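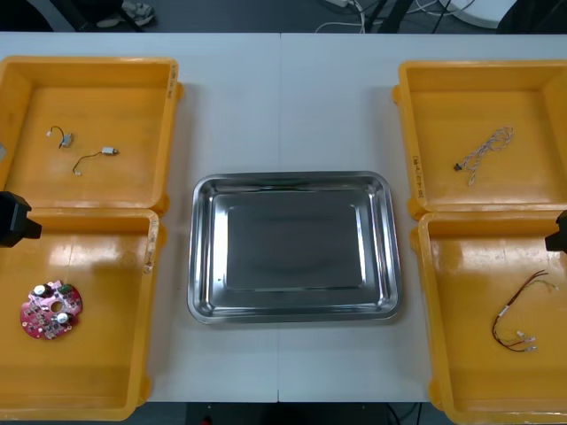 Gripper Overtravel on a Two-Arm Kitting Cell: Fault Report

1. Background

Our project used two arms, one on each side of a table, to pick small electrical parts from open bins and place them in a shared steel tray. The part set came from the Plestwood kit list: vibration motors with their leads, a round circuit board, a twisted cable and a bundle of colored wires with white connectors. Each arm serves the two bins on its own side, and both arms release over the tray in the center.

The cell was built in the Boresthorpe lab during the fall term. The motion software is the Prothero planner, which the department already had installed. This report covers one fault, seen in October, in which the left gripper kept moving down after it had reached the floor of a bin. No one was hurt. One circuit board was damaged and a fingertip pad was torn.

2. What happened

We were partway through a batch of 77 pick cycles. The left arm was sent to pick the round board from the lower left bin. It moved over the bin, opened and started down. It should have stopped when the wrist force reading passed the contact limit. The tips touched the bin floor beside the board, the bin slid toward the tray, and the arm continued down until the drive tripped on overcurrent.

The board was caught between one tip and the wall of the bin. Two solder joints near the center hole cracked and the board no longer powered up.

The operator pressed the emergency stop, but the log shows that the drive had already tripped by then. The right arm was holding the twisted cable at the time. It stopped in place and kept its grip, as it was set up to do.

3. Finding the cause

Our first guess was the height of the table. The cell stands on two tables pushed together, and we thought the left one might have settled lower than the right. We put a straightedge across the seam and found no step that we could measure. We also repeated the touch-off on both sides. The heights matched the stored values.

Next we looked at the force data. The log for the batch holds 1,868 force samples from the left wrist. In the last part of the descent the value does not change at all, down to the final digit. A working sensor always shows a little noise, so a flat line means that no new data was coming in. The planner was reading the last good value over and over and comparing it with the limit. That value had been taken in free air, so the limit was never passed.

The data stopped because the sensor connector had worked partly out of its socket. The left sensor cable had been tied too tightly at the elbow, and reaching for the lower bin pulled on it. With the tie cut and the cable given more slack, we ran the same reach 50 times and had no dropouts. With the old tie position put back, we got a dropout on the second reach.

The loose cable started the fault, but the software should have caught it. Our code asked for the latest force value and never checked how old it was. We wrote that part ourselves — it is not a defect in the planner.

4. Changes made

Every force sample now carries a time stamp. If the newest one is older than the allowed age, both arms stop.

The descent has a fixed lower height for each bin, stored with the bin position, and the arm will not go below it whatever the force reading says.

The Unditz mounting plate under the left arm now has a clamp for the sensor cable. The cable is checked by hand at full reach before the first cycle of a session.

Bins are held with double-sided tape. Before this they were only resting against each other, and a small push was enough to move them.

5. Tests after the changes

We unplugged the left sensor on purpose while the arm was moving down over an empty spare bin. The arm stopped above the floor of the bin and the right arm stopped with it. The same test on the right side gave the same result. We then set the force limit too high to be reached and let the arm descend. It stopped at the stored height.

We have not tested a sensor that sends fresh but wrong values. The time stamp check would not find that, and the lower height limit would be the only protection. A part standing taller than expected could still be crushed in that case.

6. Remaining work

The stored heights were entered by hand and should be read from the touch-off routine. The damaged board has been kept with the torn pad in the project box, and a replacement board is needed before the full part set can be run again.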